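Forum > Member Visits and Open Days > Hendricks Automation Hall

Posted by DJ_Jin (section moderator), May 16, 2018

Re: Report on the Hendricks open day

Members who registered for the Hendricks visit have asked for a written account, and the section undertook to provide one. The following covers the sorting demonstration only. The conveyor hall and the afternoon talks will be reported separately.

The demonstration was given by the Paken group, which has worked on small-item sorting since March of last year. Two arms share one bench and one row of bins. Visitors were admitted in groups of eight and were permitted to stand at the bench, behind a floor line. The host stated that the task under study is the handling of mixed returns, in which items of different shapes arrive together and must be separated by type. 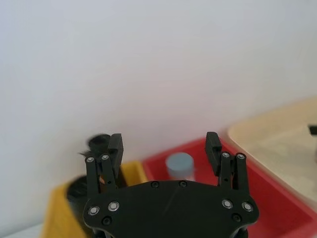 The host explained that the group had chosen ordinary storage bins on purpose. Its partner, Closow, already uses bins of this general type on its packing floor, and the group did not wish to develop a method that would depend on special trays. According to the handout, the present trial set consists of 2,885 recorded attempts. The handout did not give a success rate. I requested one and was told that it would appear in the written summary to be sent to registered visitors.

Dong-geon Jin
Section moderator

----

Reply from mbarrow_ops

Thank you for the report. I attended with the second group and agree with most of it. I would, however, question the value of two arms for this work. Our site handles nearly 2,000 small returns in a shift, and floor space is the first limit we meet. A single arm with a well-chosen gripper would take up less of it. I put this to the host and did not consider the answer complete.

----

Reply from l_teague

I must respectfully disagree with the previous post. The host's answer, as I recorded it, was that many items come out of a bin in a poor position for placing, and that a second gripper allows the item to be held again from a better side. That is a handling question and should be judged separately from floor space.
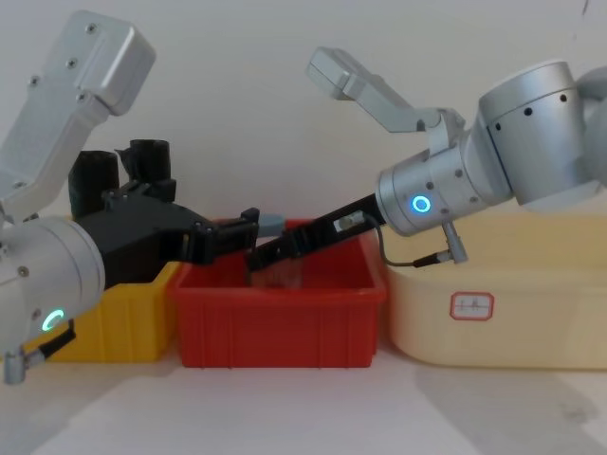
The two grippers at the red bin, sorting demonstration, Hendricks.

I would add that the pace was slow. The host said that the speed had been reduced for visitors, and gave no figure for normal operation.

----

Reply from mbarrow_ops

I accept the point about holding an item again. My concern remains the cost. Brarex quoted us for a single-arm cell last year, and the second arm would have required a new guard layout and a further safety review. Members should ask for the full installed price before drawing conclusions from an open day.

----

Reply from quayside_k

Could the moderator confirm whether the handout may be shared with members who were unable to attend? Our plant has 700 staff and only one of us was given a place.

----

Reply from DJ_Jin (section moderator)

The Paken group has asked that the handout not be posted in public areas. Members may request a copy from me by private message, stating their site and membership number.

With regard to cost, I have forwarded mbarrow_ops's question to the host together with my own on success rates. Any reply will be added to this thread. I ask that comments on the conveyor hall be held until that report has been posted.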